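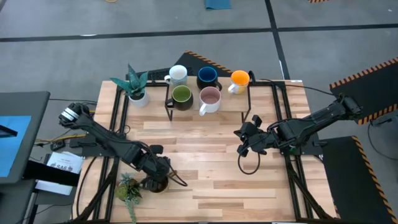
Mug rack task, grasp rate drop after retrain
Status: open, Maruyama cell

3:40 pm. Policy trained on 156 demos, was fine on the bare rack. With plants on the table right arm stalls open in front of the pink mug. Handle pointing at the table edge seems to be teh hard case.

Tried: chunk length 200 down to 96. Less jitter, same stall.

Next: recollect w/ handles at mixed angles, left arm parked, retrain from step 2,000. Pls dont move the succulent till then.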